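Moving a club newsletter back to paper

Posted on a Tuesday evening, with the kettle on

I have edited the Randmont Walking Society newsletter since last May. When I took it over it was an email with a lot of links in it, and hardly anyone opened it. In the autumn we went back to printing it. A few people have asked how that went, so I am writing it down.

The first thing I did was choose a cover colour. I wanted a dull grey-green, the sort of shade that doesn't show thumbprints. Noémie Landry, who edited it before me, had always used yellow. I like yellow well enough but it looked poor on the cheap stock.
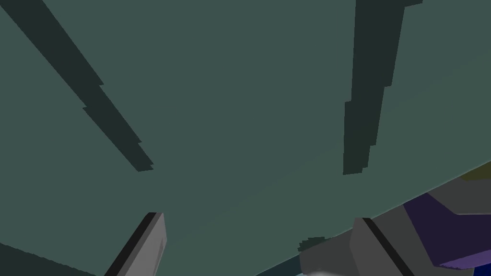 4 min read

We print 200 copies. The printer is a small firm called Stisuler, on the industrial estate behind the station. They asked for the file as a PDF with all the fonts embedded, and sent the first one back because I had missed one. The second one was fine. Folding and stapling are done there too, which costs a bit more, but I did the first issue by hand and would not do it again.

Paper was the part I knew least about. I had assumed heavier meant better. Radu Bratu, who used to work in print, told me to go one weight lighter than I had planned so that the pages would lie flat when folded. He was right. The lighter paper also kept the envelope under the weight where the postage goes up.

Most members collect their copy at the Sunday walk. The remaining 60 go out by post. I write the envelopes at the kitchen table over two evenings. I tried printed labels and they peeled off in the damp, so it is back to a biro.

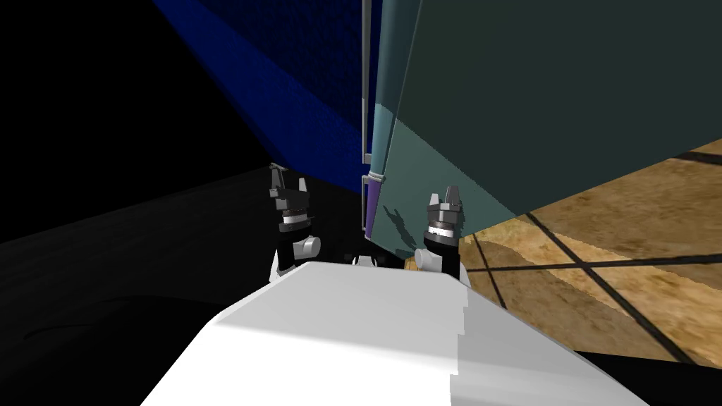
What goes in it

The walks programme takes up the middle pages so that people can pull it out and pin it up. After that come the reports, which I cut to 600 words. This caused some bad feeling at first. The report on the Pascu ridge walk came in at three times that, and most of it was about lunch. I kept the lunch and cut the bus journey.

There is a letters page. In the email days we had no letters at all. Now I get several for each issue, usually about stiles. One man writes every time about the same stile on the lower path. I have printed him twice and passed the third letter on to the council.

I gave up on the crossword. It took me a whole weekend to set and I put the wrong grid in. The recipe has stayed, and the flapjack one got more comment than anything I have written myself. 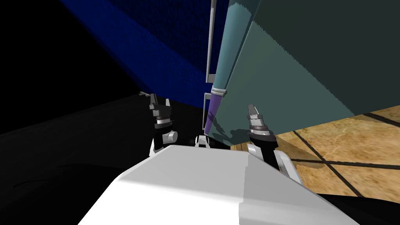 Two robot grippers beside a teal box

The next issue is half done. I still need the notes for the winter walks and somebody's account of the coach trip, which I missed with a bad knee. The page on boot repairs is finished. It covers resoling, what to do about split seams, and why you shouldn't dry boots on a radiator, as I did with my last pair.

The deadline for reports is the end of the month. Please send them as plain text in the body of an email. I can't open the other sort on this computer.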